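Pegboard vs. drawers for hand tools at a light wooden bench

Forum: Workshop Layout and Storage
Wednesday, July 19, 2023

jointer_bench

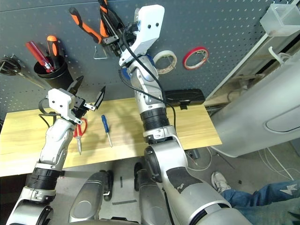 I'm trying to settle the hook layout on the wall behind the bench before I buy more hardware. The board is a Jarnent perforated panel on battens, 30 mm clear of the stud wall. My rule so far is that anything with a pivot hangs and anything with a bare edge goes in a drawer. The orange and black pliers are up on the grey board and sit high, past the back edge of the bench. The red-handled scissors have no assigned spot and end up on the benchtop, blades toward the front edge. Two questions: what hook suits pliers, and do scissors belong on the wall at all?

flatwasher711

Pliers: double-prong hook, one prong inside each handle, head up. A single hook lets them rotate and the handles splay into whatever is next to them. Leave 60 mm either side.

Scissors: single straight hook through one finger loop, blades down, low on the board.

kerf_and_co

Disagree on the scissors. Blades down at hand height over a bench is a poor arrangement. Shallow drawer, foam insert, done. I would also query hanging the pliers past the back edge. You lean across the work every time you want them.

flatwasher711

Leaning is a function of bench depth, and he hasn't given it. At 600 mm it's no issue.

jointer_bench

Depth is 711 mm, an offcut dimension I never corrected. So kerf has a point about reach. I can drop the pliers two rows, but then they foul the vise handle when it's at full travel.

Dadon_owner

Check your hook gauge before moving anything. The Dadon hooks I bought are a loose fit in Jarnent holes and lift out with the tool. A dab of hot glue on the lower leg fixed mine. Rathjen locking clips also work, but they take up a second hole and spoil the spacing.

kerf_and_co

Glue is fine until you want to change the layout, and everyone changes the layout. Use the clips.

Dadon_owner

Mine hasn't moved since December.

jointer_bench

Going with double-prong hooks and clips for the pliers, left at their current height. I'll try the scissors on the end of the board, away from the vise. If I catch a sleeve on them they go in the drawer.

kerf_and_co

Buy the foam now.

8 replies · 14 shares
Last updated: 3 days ago

Related threads
Birkolness drawer runners: sag under load
Painting hardboard panels without filling the holes
Batten spacing for a grey steel pegboard
Over 1,000 loose screws: sort or bin?
Vise handle clearance on narrow benches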